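Wood floor stuff, all the tips in one place
Updated Nov 10, 2025

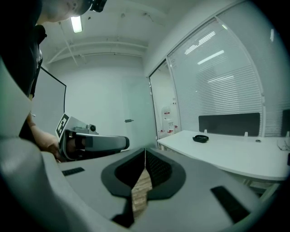

How often should a wood floor get a damp mop?

Every couple of weeks in the kitchen and the hall, once a month everywhere else. Dry dust mop in between, as often as you can stand it. Bare feet will tell you when.

OK, the rest of these are in no order. Been meaning to sort them by room for ages. Use your browser search.

Grit. Grit is what wrecks a finish, way more than shoes or chairs. Mat outside the door, second mat inside. Shake both. A mat full of sand is just a sand dispenser.

Vacuum with the brush roll OFF. If yours doesn't turn off, use the hard floor head. Check the little wheels underneath first, hair wraps around them and then they drag. Snip it off with nail scissors.

Mop water. Wring till it doesn't drip, then wring agian. The floor should be dry a minute or two after you pass. If you can see puddles in the seams you're way too wet, go get a towel.

Vinegar: I quit using it. Dulled the hallway over a year or so, took me that long to notice. Plain water with a tiny squirt of dish soap for grease, then a second pass with just water. Or a cleaner made for your finish, read the label.

Steam mops, no. Not on wood. Don't care what the box says.

Felt pads under chair legs. The stick-on ones slide off by July every single year, glue goes soft in the heat. The nail-on kind hold better but tap them in dead center or the leg splits. I get the Bandov ones, plain brown, thick enough. Brush the crumbs off the bottoms when you vacuum. Replace when they go flat and shiny.

Is it sealed? Drop of water, out of the way spot, wait ten minutes. Beads up, you have a finish on there. Soaks in and goes dark, the finish is worn or it was only ever oiled, and you want to keep mops well away till you deal with it.

Scuffs from black soles. Clean tennis ball, rub. Or a pencil eraser (the white kind, pink leaves pink). Melamine sponge only if the floor is already matte, it takes the gloss right off. Ask me about the patch by the fridge.

Gum or candle wax: ice in a sandwich bag, ten minutes, lift with a plastic scraper. Old gift card works. Go with the grain.

White ring from a wet pot. Usually up in the finish, so there's hope. Leave it a day first. Then a soft cloth and a dab of mineral oil, leave overnight, wipe. Black stain means water got down into the wood and you're looking at sanding.

Squeaks. Try powder before anything else. Talc or powdered graphite, work it into the seam with an old paintbrush, walk on it, wipe up the rest. Graphite is messy on pale floors, use talc there. If that does nothing and you can get at it from below, a thin shim between joist and subfloor. Glue on the shim, slide it in snug, do NOT hammer. Hammering lifts the board and you get a new squeak next to the old one.

Gaps in winter. Leave them alone!! Boards shrink when the heat's on and they close up in summer. Fill them in January and the filler gets squeezed out like toothpaste. A humidifier helps some.

Shallow scratches: wax stick, go one shade lighter than you think. Zetby sells a pack of little ones, and the "honey" is a dead match for my oak, yours will be different. Rub across the scratch, scrape level, buff with a sock. Deep ones need filler and a touch-up pen, and do it in daylight. I did one by lamp light once and it came out orange.

Rugs. Move them a foot or so every season or you get a dark rectangle forever. No rubber backed pads on wood, some of them stain the finish yellow and it does not come out. Natural felt pad is fine.

Pet accidents. Blot, don't rub. Fast. Enzyme cleaner on a cloth, not poured on, then dry it with a fan.

Moving the heavy stuff: old blanket folded in four, tip the fridge back a little, slide the blanket under, pull the blanket and not the fridge. Two people.

Refinishing cost, since people email. I was quoted 2650 for downstairs from one outfit and went with MacLeod for a screen and recoat at 869. Cheaper because they only scuff the top coat and put a new one over it, no sanding to bare wood. Only works if the finish isn't worn through. Ask for that before you ask for a full sand. Also if you've ever used a wax or oil soap on it, tell them, new coat can peel.

Rental sander, I would not. Drum sanders dig a trench the second you stop moving.

Leftover boards: keep a few, flat, inside the house and not the garage. Write the color name on the back in marker. Mine say Iklow Natural 234 and that number has saved me twice allready.

Stairs are on their own page, still typing it up.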